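The apartment was above the hardware store in Nultindale, and the lease ran out on the 9th. She had 4 days to pack it, which would have been plenty if she had been throwing things away. She was keeping almost everything.

She started with the kitchen. The plates from Ostow went into newspaper, one sheet each, and then into the box the microwave had come in. The cups went in towels. She had read somewhere that towels were better than paper and had no reason to doubt it. By noon the cupboards over the sink were done and she ate a sandwich standing up.

The landlord called at one. He wanted to know if the stain on the bedroom ceiling was new. She said it had been there in May, when the upstairs tank leaked, and that she had written him a letter. He said he would look for the letter.
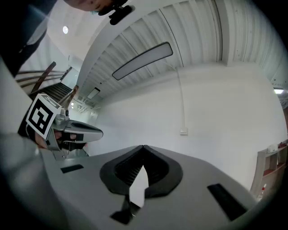

The closet was the slow part. Her mother's coats hung there in dry cleaner's bags, and she took them down one at a time and checked the pockets. She found a bus ticket to Fulness and a receipt for 107 dollars from the Berisha furniture store, for a chair they no longer had. The last coat was dark, and she put it on over her shirt to see how it fit. Wearing it, she leaned over the next box the way her mother used to lean over the sewing table, with one dark sleeve reaching down in front of her and her fingers wrapped around whatever she was holding. The sleeves were an inch too long. She kept it on.

After that it went faster. Shoes in one bag, belts in another. She wrote COATS on a box and then crossed it out, and wrote MOM.

At six she carried the first load down to the car. The hardware store was closing, and the man at the register held the door for her with his foot. He asked where she was headed. She told him Ostow, 187 miles, and he said that was a long way to go in a coat in this weather.

She put the box on the back seat and went up for the next one.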